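Cómo abrir y revisar por dentro una torre de oficina usada

Taller Zimar > Guías > Ordenadores de sobremesa

En esta guía explico cómo abro yo las torres de oficina de segunda mano y en qué orden miro las piezas. No es una guía para profesionales. La escribí para las personas que reciben un ordenador viejo de la empresa o lo compran barato y quieren saber qué tienen dentro antes de gastar dinero en memoria o en un disco nuevo. El español no es mi lengua materna, así que pido disculpas si alguna pieza la llamo de otra manera que en su país.

Lo que se necesita

Un destornillador de estrella mediano.
Una brocha suave y seca.
Un bote de aire comprimido.
Un platito o una tapa para los tornillos.
Pasta térmica, solamente si va a quitar el disipador.
Papel y lápiz, o el teléfono para hacer fotos.

La mesa debe ser firme y con buena luz. Yo pongo la torre acostada, nunca de pie, porque de pie las tarjetas pesadas tiran hacia abajo cuando se suelta su sujeción.

Paso 1. Desconectar todo

Apague el ordenador y espere a que pare completamente. Quite el cable de corriente, después el del monitor y todos los demás. Con la torre ya sin corriente, mantenga pulsado el botón de encendido unos 7 segundos. De este modo se descarga lo que queda en los condensadores de la placa. La fuente de alimentación no se abre en ningún caso, tampoco cuando lleva mucho tiempo desenchufada.

Antes de tocar el interior, ponga la mano sobre una parte metálica sin pintura del chasis. Si tiene pulsera antiestática, úsela.

Paso 2. Quitar el panel lateral

En muchas torres de oficina el panel sale sin herramientas, con una palanca o con un pestillo. En otras hay uno o dos tornillos detrás. Acueste la torre con el panel hacia arriba, abra el cierre y levante el panel despacio. Si no sale, no haga fuerza con el destornillador; casi siempre hay que deslizarlo un poco hacia atrás primero.

Algunos modelos llevan por dentro del panel una pieza de plástico con nervios o postes. No la rompa al dejar el panel en la mesa, póngalo con esta cara hacia arriba.

Paso 3. Hacer una foto antes de tocar

Esto lo aprendí con una torre que compré en Louro, en una liquidación. Solté todos los cables muy contento y luego pasé una tarde entera para saber dónde iba el conector del botón frontal. Haga una foto general y otra de cada zona donde hay muchos cables juntos. Si la foto sale oscura, repítala.

Paso 4. Reconocer las piezas de color

Los fabricantes de estos equipos suelen marcar con un color, muchas veces azul, lo que se puede mover con los dedos: el pestillo de las ranuras, los soportes del disco, alguna palanca. Es una ayuda muy grande. Si una pieza de plástico es azul, busque primero cómo se aprieta o se gira, antes de tomar el destornillador.

Paso 5. Limpiar el polvo

Empiece con la brocha en las rejillas y siga con el aire comprimido en golpes cortos. Mantenga el bote derecho, porque inclinado puede echar líquido. Sujete con un dedo las aspas de los ventiladores para que no giren con el aire. No use aspiradora de casa sobre la placa.

Paso 6. Revisar la memoria

Abra las pestañas de los extremos de la ranura y el módulo sube solo. Tómelo por los bordes. En la etiqueta del módulo viene la capacidad y el tipo, apunte las dos cosas. Para volver a ponerlo, haga coincidir la muesca y apriete recto hasta oír el clic. Hay equipos con pestaña en un solo lado, no se asuste si no encuentra la otra.

Paso 7. La tarjeta gráfica

Si hay una tarjeta, primero se abre el pestillo de las tapas traseras y después el pequeño seguro de la ranura, que muchas veces queda escondido debajo de la misma tarjeta. Se tira hacia arriba, recto, sin balancear mucho. Algunas tarjetas tienen además un cable propio de corriente, que se quita antes.

Paso 8. El procesador

Quite el disipador solamente si quiere cambiar la pasta o leer el modelo del procesador. Afloje los tornillos en cruz, poco a poco. Si está pegado, gírelo un poquito a un lado y al otro. Limpie la pasta vieja con un paño sin pelusa y alcohol isopropílico. La tapa metálica del procesador puede quedar un poco mate y esto es normal. El marco de retención se deja cerrado si no va a sacar el procesador.

Paso 9. El disco y la jaula

Desconecte el cable de datos y el de corriente tirando del conector, no de los hilos. Luego apriete las lengüetas del soporte y saque el disco con él. En mi última torre, comprada en Venia, el soporte costaba mucho de salir y al final era una etiqueta doblada debajo. Mire también si los cables de corriente pasan cerca de un ventilador y apártelos.

Paso 10. Leer la fuente

Busque la etiqueta de la fuente y apunte la potencia total en vatios. Si piensa poner una tarjeta gráfica más grande, compare este número con lo que pide el fabricante de la tarjeta. No suponga que hay 700 vatios porque la caja es grande; en equipos de oficina suele haber bastante menos.

Dos vistas de una torre abierta y acostada:

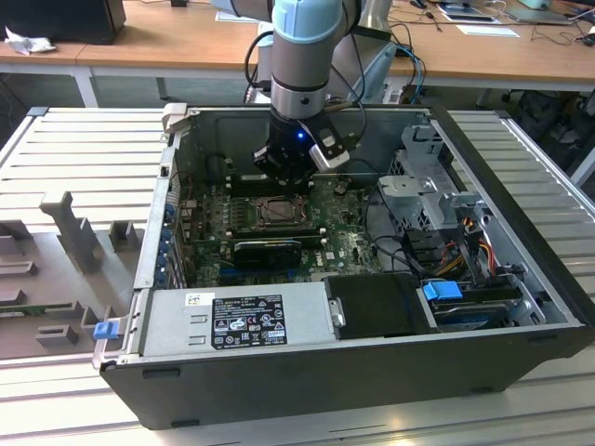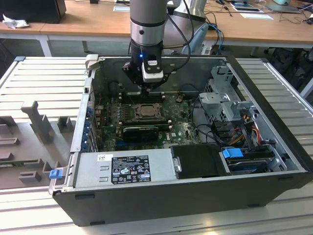

Torre abierta, en las dos fotos: placa verde en el centro, tarjeta gráfica negra y, abajo, la fuente plateada con su etiqueta.

Paso 11. Cerrar y probar

Compare todo con sus fotos del paso 3. Cuente los tornillos del platito. Conecte primero solo la corriente, el monitor y el teclado, y encienda. Si pita o no da imagen, apague, desenchufe y vuelva a apretar la memoria, que es lo más frecuente. Cuando arranque bien, apague otra vez, desenchufe y ponga el panel.

La plantilla para apuntar las piezas está en el foro Distorbridge, tema 1043. Se puede imprimir en una hoja.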